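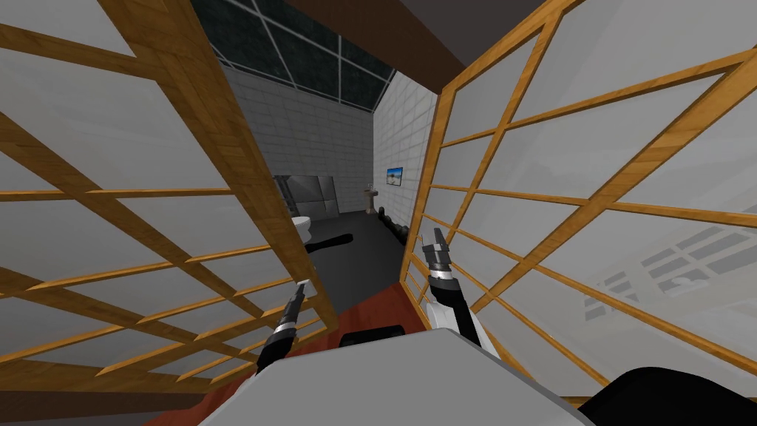 Wooden lattice screens with translucent panels, on either side of a passage.

The Bottle Comes Back to Brovbridge

Small breweries have long treated the glass bottle as a cost to be paid once and forgotten. In Brovbridge, two of them are now asking customers to bring it back.

The shared return program opened on 4th April at the taprooms of Nostum and Tramlow, which stand on opposite banks of the river and have competed for the same shelves for most of their history. Both breweries now fill the same brown half-liter bottle. A customer pays a small deposit at purchase and may reclaim it at either counter, whichever label the bottle carries.

Agreement on the bottle took longer than agreement on the money. Tramlow had used a tall, narrow shape for its wheat beer and was reluctant to give it up. Nostum preferred a short neck that suited its older filling line. The final choice was a standard shape already held in stock by Heiskanen, the washing firm that collects the empties from both sites.

"We had to accept that the label would do the work the glass used to do," said Keith Mellor, head brewer at Nostum. "Our stout looked undressed for the first few weeks."

Returned bottles travel in crates of 20. Each is inspected for chips, soaked, rinsed and inspected again before it goes back to the brewery. Labels are fixed with a water-soluble glue, and this caused some trouble early on: bottles kept in ice buckets at a wedding shed their labels before the speeches were over. A stronger glue is on trial at Tramlow.
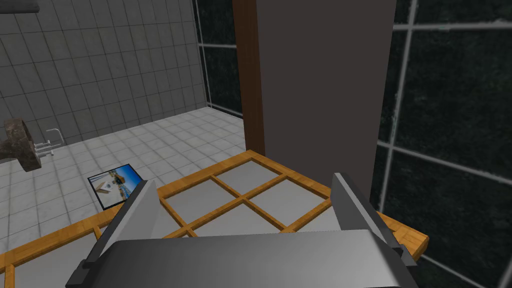
Crossing slats form the square openings of a wooden lattice.

Yi-an Tak, who manages the Tramlow taproom, reports that regular customers adapted quickly. Visitors from out of town have been slower, and many leave without claiming the deposit. The unclaimed money is held in a joint account and will go toward new crates.

Of the first 100 bottles sold across the Tramlow counter, the majority came back within the month - most of them rinsed, a few with a lime wedge still inside. Strong ales return more slowly, as buyers tend to keep them in the cellar.

The two breweries will review the size of the deposit in June. Bars and restaurants are expected to join after that, once Heiskanen has settled its collection route through the old town, where the streets are closed to trucks until evening.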